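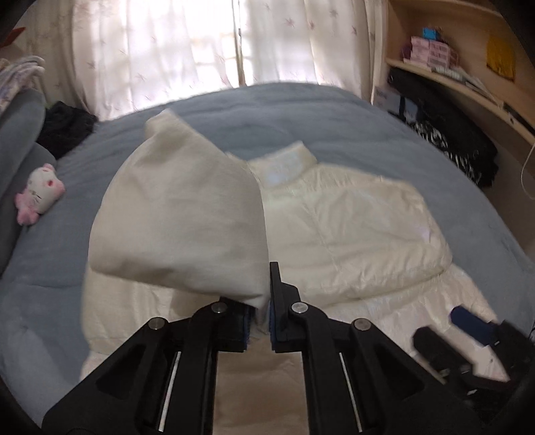
3.2 Care practice and the loss of loft in padded garments

Figure 4. White padded jacket laid on a bed.

The second part of the survey concerned what owners do with padded clothing between two periods of wearing. In the earlier work of Ramasamy, the loss of thickness in the filling was explained almost completely by washing. Our material does not support such a strong reading. Of the 1000 questionnaires sent to households in Sandine and Erau, 832 came back in a usable state, and these households reported 2460 padded garments in total. For each garment we asked where it is kept in the warm season, how it is folded, how often it is washed and in which way it is dried.

Storage in a compressed state was more common than we expected when the questionnaire was prepared. Many respondents wrote that the winter jackets go into a bag or under other clothes in April and stay there until the first cold mornings. Several added, in the free text field, that the jacket "never came back" to its former shape. It must be noted that such remarks depend on memory and that the owner compares the jacket with how it was in the shop, maybe many years before. For this reason we did not use the free text as a measure, only as a help for choosing which garments to ask for in the laboratory part.

The laboratory part included 69 garments lent to us by their owners. The thickness was measured at the chest, at the upper back and at the middle of each sleeve, with the garment lying flat and closed, after one night at room temperature. A firm surface was used for all measurements. In the first trials we had worked on a mattress, but the readings changed too much with the place where the garment was put, and these trials are left out of the results.

The clearest difference was found between garments hung on a wide hanger and garments kept folded under weight. In the second group the filling was thinner along the fold lines, and in polyester fillings this remained visible to the hand even after tumble drying at low heat. Down fillings recovered better, with the exception of the shoulder area, where the chambers are narrow and the down had gathered in small lumps. Washing frequency had an effect too, but a smaller one than the way of drying. Garments dried flat and turned over several times kept more of their thickness than those left hanging wet from the shoulders, because the water pulls the filling towards the hem.

Colour deserves a short remark. Owners of white and other light garments washed them more often, which is easy to understand, and they also described more careful handling: closing all zips, turning the garment inside out, using a small amount of liquid detergent. These two habits work in opposite directions, and with our sample we could not separate them. Ingvar Ragnarsson suggested in his comments on a first version of this section that light garments should be treated as a group of their own. We have followed this in Table 6, although the group is small and the values should be read with caution.

One limitation remains. The households in Bistetberg, which were included in the pilot study, have unheated storage rooms, and their garments were exposed to damp air for long periods. They are therefore not comparable with the garments from the two other places and are discussed separately in Section 3.4.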